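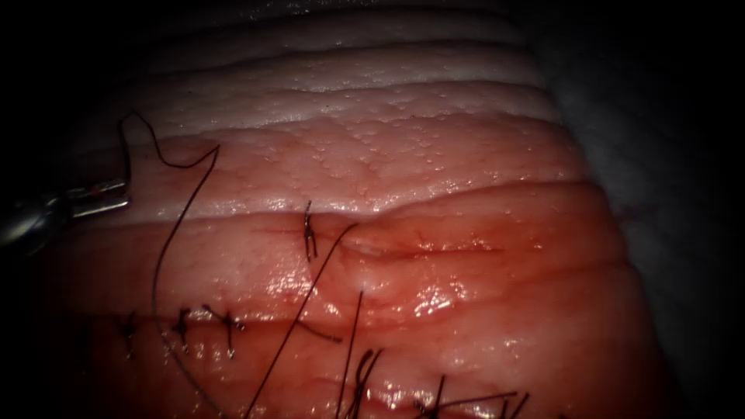
Bench rules for robot suturing — new version out

Quick one before the holidays swallow everybody. Version two of the Chacko bench rules is up on the shared drive. Please bin the old one. Main changes, in no order:

Tails. Trim short enough that they don't lie over the next stitch. Long ends left across the pad get snagged and then the run is spoilt.

Spacing. Judge by the edges of the tissue, not by counting along. Gaps get marked down seperately from loose knots now, so two scores, two boxes on the form.

Instruments. Both tips in view before anyone touches the pedals. If one goes out of view, stop. No feeling about for it.

Logging. 300 runs last term and 25 had no operator initials. Can't be used. Kamala Chowdary has had to throw the lot out and is not pleased.
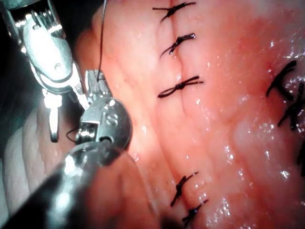
PELIA, 2024-08-20 — The draft went round the table again this morning and most of it survived. Otis Rosenthal wanted a hard limit of 90 minutes at the console, then a break. Agreed. Kaede Amano asked for a line on metal tips pressing into tissue while the other hand is busy. Also agreed, wording to follow.

No agreement on thread length. Jestow use one figure, Rernomton another, and neither lot will budge. For now write down what you cut and we'll argue in October.
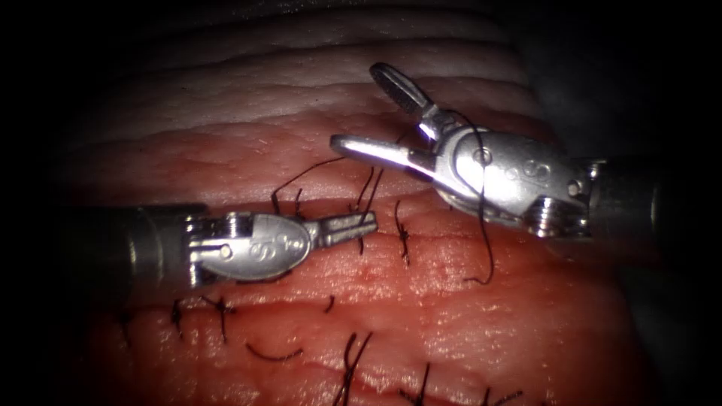 One more on thread — slack goes away from the jaws before you close them, every time, even on practice pads. Ajith Palaniappan will be checking this at sign-off. Refresher slots are on the door, first come first served. Comments on the draft to Yamuna Kotian by the end of the month pleae, in writing, with the rule number.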